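Namard: daily price candles for small crypto exchanges

README, last edited April 6, 2024

Namard is a tidy set of daily open, high, low, close and volume figures for coin pairs on smaller exchanges, the ones that rarely turn up in the big charting sites. I started it in November as a way to teach myself about thin order books and it has grown into something I use nearly every day. I'm really pleased with how it has come together and would love more people to poke at it!

What's in it

1546 pairs, one file per pair, plain CSV. Every row is one day, midnight to midnight UTC. Columns are date, open, high, low, close, volume_base, volume_quote and flag. Prices are in the quote currency of the pair, never converted to pounds or dollars. Convert them yourself with whatever rate you trust.

The flag column is my favourite bit. It holds 0 for an ordinary day, 1 for a day with gaps in the trade feed, and 2 for a day when the exchange later changed its own numbers. Please don't throw the 2s away without a look, some of the most interesting moves are in there.
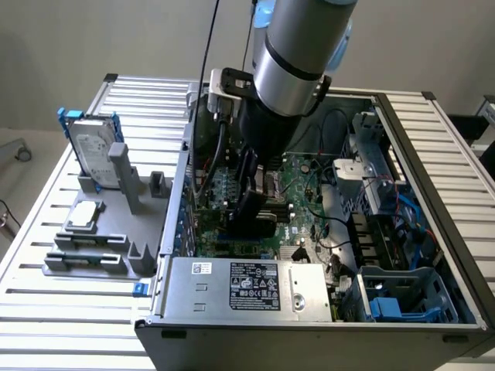

Tower open on the bench, green board inside.

How it is built

Raw trades come in through a small collector called Inskip, which writes them to disk untouched. A second script, Skivedon, rolls them up into candles and sets the flags. Naveen Upadhyay wrote most of Skivedon and it is lovely, quick code (the tests alone taught me a lot). Both run overnight. A full rebuild from raw trades takes 5 hours, a daily update 30 seconds.

Pairs with fewer than 30 trading days are left out until they get there.

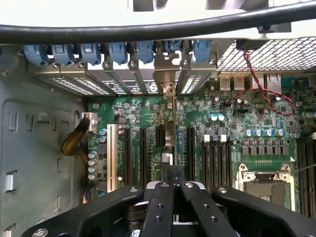 Blue latches along the expansion slots.

Known problems

Renamed coins show up as two separate files. Wash trading isn't filtered, so treat volume with care. A few pairs list volume_quote as blank where the exchange never gave it.

Using it

Free for any purpose, just credit "Namard, Grosbridge". It's a record of past prices and no sort of trading advice. Corrections go to me, Joanne Dobson, through the issues page. Send the pair name, the date and the figure you think is right, with a source if you have one.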